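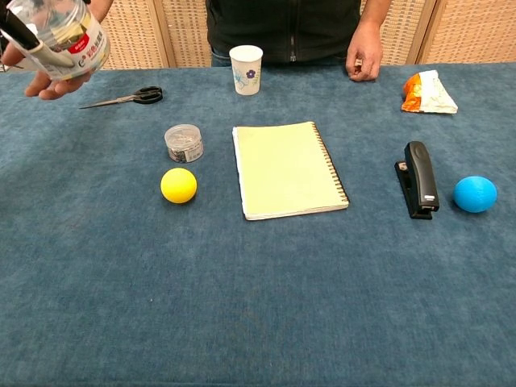

our swap table, blue felt on, scissors out

Thread: Is felt worth it on a work table?

kistitz_kate
Our craft group meets in a rented room and the tables are beat up, so I'm looking at covering them. One person swears by felt. I priced it at 215 for enough to do the long ones with some left over. Before I ask people to chip in, has anyone lived with felt for more than a month? The listing says "stain resistant" and I don't believe a word of it.

Abelardo Bravo
Don't. We did 4 tables in May and they were fuzzy by the end of summer. Every thread and paper crumb sticks to it. You can't sweep felt, you have to go over it with a lint roller like a cat owner.

plainhem
Depends what you do on it. For beads it's great, they stay where you drop them. For glue it's a disaster. What does your group make?

kistitz_kate
Mixed. Paper, some sewing, a few people who paint jars. So all the bad stuff.

Estela Farías
I'm going to disagree with Abelardo. Ours is on its third year. Buy the thick wool blend and don't staple it, clip it under the edge so you can take it off and shake it outside. Scissors don't slide, the room is quieter, and it hides an ugly table.

Abelardo Bravo
Third year of what, though? If you meet once a month that's 36 evenings. We're in there every Monday and most Saturdays.

Estela Farías
Twice a month, and some of us are not tidy people.

nedex_refugee
"Wool blend" on a label can mean almost no wool. I bought one from Nedex that was sold as a blend and it melted under a craft iron. Ask for the percentage in writing. If they won't tell you, that's your answer.

plainhem
+1. Also 215 sounds high unless those tables are enormous. What width?

kistitz_kate
72 inch, from Pavar. Shipping was 40 of that.

plainhem
40 to ship cloth? No.

oldglue
Oilcloth. Wipes clean, costs less, done. I don't get why this is a debate.

Estela Farías
Because oilcloth is slippery and it cracks along the fold. I've thrown out 2 of them.

oldglue
So don't fold it. Roll it on a tube.

Abelardo Bravo
Try one table before you spend everyone's money. Put your messiest person on it and look at it after a few weeks.

kistitz_kate
OK, one table, and I'll ask Pavar for the wool percentage. Not holding my breath on that. Does anyone know if the clips leave marks on veneer?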